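Progress report, household tasks by demonstration
Prepared for the Panasiuk fund by Ustyna Yatsenko
September 5, 2026

Hello again from Malolstead! You asked for something shorter than last time, with fewer tables, so I'm writing this one the way I'd tell it to you over the phone.

The big news is that Minda (that's still our name for the whole teaching setup, headset and gloves and all) is finally producing demonstrations I'd be happy to train on. We have 530 recorded runs of kitchen tasks and I've kept nearly all of them. In the spring I was throwing out so many that I stopped telling people the number.

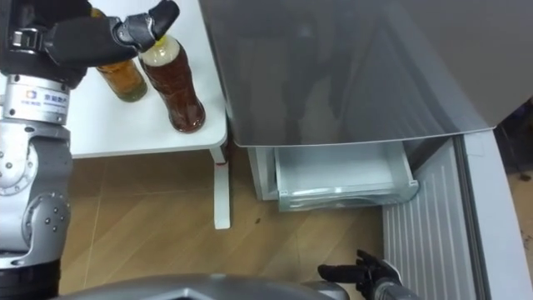
Bottles have taken up most of my summer. A person reaches for a drink and never thinks about it, but when you're doing it through somebody else's fingers you notice every little thing, like which way your wrist wants to turn and how much your shoulder sneaks in to help. We start with the fridge open and the bottles standing on the table, one taller than the other, and the operator has to come down from above with the fingers over the cap. Coming in from the side feels more natural, but my elbow kept bumping into my own chair, so from above it is. The glove fingers and the robot's fingers still don't bend in quite the same places, and I've spent more evenings than I'd like on that mapping.

We also changed how we label the runs. Each one now gets split into reach, grasp, carry and place, and the operator marks the splits with a foot pedal while driving. It's clumsy for the first hour and then you forget it's there. I used to do it all afterward at my desk with a cold cup of tea, so you can imagine how I feel about the pedal!
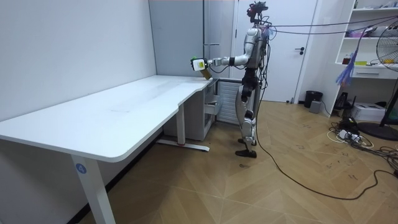
The Stidero people read a draft of this and wrote back that we should worry less about hands and more about where the operator stands. Their view is that a new driver learns much faster when facing the same way as the robot, and that we lose time by letting people stand wherever they like. They also asked us to give each newcomer 30 minutes of free play before any recording starts. I grumbled a bit, then tried both. The free play is staying. On the facing question I'm not convinced yet, and I'd like to run it properly with 3 new operators before I promise you anything.

Two-handed work is the part I'm most excited about, and also the part that's behind schedule (sorry). 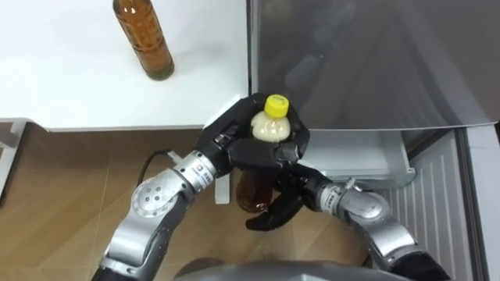 Handling things with both hands is hard to teach because the operator can't feel either one. I can see my fingers close, but I have no idea how hard they're squeezing, and with two hands it's easy to have one fighting the other. With a plastic bottle like the yellow-capped one we've settled on a habit: left hand around the upper part, just below the neck, right hand reaching under and around the lower part, and no quick moves while both are on it. The fingers end up overlapping in front, and that makes the video harder to label, but the grip looks calm and the operators like it. I'd planned to have this task finished by now and I need until November.

Some of last quarter's money went into extra operator hours, as agreed. I've capped sessions at 10 runs in a row, then a break. Past that people get sloppy with the approach and I end up with a lot of wobbly reaches that teach the robot to wobble too. 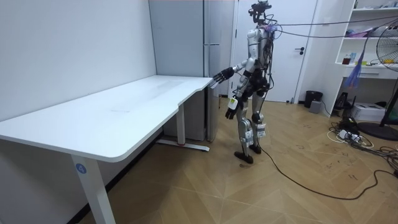

Whole-body driving is next on my list. So far we've mostly treated the legs as something to park and then ignore, and I'd like the operator to be able to take a small step partway through a task without handing over to a second person. That means recording the stance along with the arm, so a run that has one foot a bit ahead of the other and the right hand up near the far corner of the desk gets saved with all of it, legs included. It makes the files bigger, and my script for checking them needs a rewrite. I also want to write down where the cables ought to go, with that long black one making its loop over the floor, before anybody starts taking steps.

What I need from you is a yes or no on moving the two-handed milestone to November, and on keeping the operator hours where they are until then. The budget total stays the same either way. If you'd like to try the gloves yourself, come on over, and leave your rings at home. They catch on the lining.

Ustyna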